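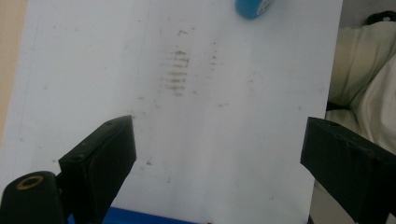

*White paper, brown smudges, and the hand-held gripper with its fingers open.*

I've been helping put together next year's equipment list for our shop in Pemville, and I want to argue for something boring: we should plan the small stuff first. Paper, finger pads, screws, cloths, the table itself. Then, once all of that has a number next to it, we can talk about the arm.

I know this is backward from how everybody does it (me included, for years!). You start with the big shiny thing. You get a quote, you gasp, you get a second quote, and by the time you've talked yourself into it there's a line at the bottom of the sheet that says "misc." and whatever money is left over goes there. Last year our misc. line was gone by July. The arm was fine. We had a perfectly good arm and we were rationing tape.

Elif Naz Çınar, who does our ordering, went back through the receipts afterward and added up what we'd spent on things that never appeared in the plan. It came to $2,925. That won't shock anyone who runs a big lab, but for us it's the difference between having a spare gripper on the shelf and hoping. What bugged me most was how ordinary the list was. More than 100 separate little purchases, a lot of them with rush shipping, for stuff we could have bought in one go in the spring if anybody had thought to write it down.

So what should go on the list? My view is that you find out by doing the job by hand before you price the machine that will do it. Get a hand-held gripper, pick the messiest task you've got, and stay with it for a couple of weeks. Messy is the point. A clean block on a clean table tells you almost nothing about what you'll be paying for in the fall. Put something down that leaves marks, and now you have to decide how often the paper gets changed, who changes it, and what you wipe the finger pads with. Those are budget questions, even if they don't look like it. Somebody's hours are in there too, and I've yet to see a sales quote that includes them.

We had two vendors in the running this time, Broltetti and Povurer. Both make decent arms, and I'd be happy with either one. But Chalerm Thepsuriya asked each of them the same plain question — what do replacement fingers cost, and how long do they take to show up? — and the conversations went very differently. Povurer sent a parts list that same afternoon. Broltetti sent a brochure. I'm not saying that should decide the whole thing, and their arm does have the better reach, but it moved me more than any payload figure did.

Lertchai Prasertsri thinks I'm overdoing it. His argument, and it's a fair one, is that consumables can be bought any time out of petty cash, while the window for a large purchase opens once a year and then it's shut. If we spend our one good meeting haggling over paper, we could walk out with a lot of paper and no robot. Okay, sure. I'd still answer that we've never once lost the arm because of the paper, and we have lost plenty of working days going the other way. A week waiting on screws costs us the same as a week waiting on a motor.

Where I do agree with him is on not buying everything at once. I'd start with four sets of fingers and see how fast we go through them. I'd order the heavier paper from Bech in rolls, too, because the cheap sheets slide around and I'm tired of it. And I'd give every small item its own line on the plan, even the silly ones, so that next year's version starts from real use instead of my memory.

The draft is on the shared drive. The arm is on page two. Please read page one first.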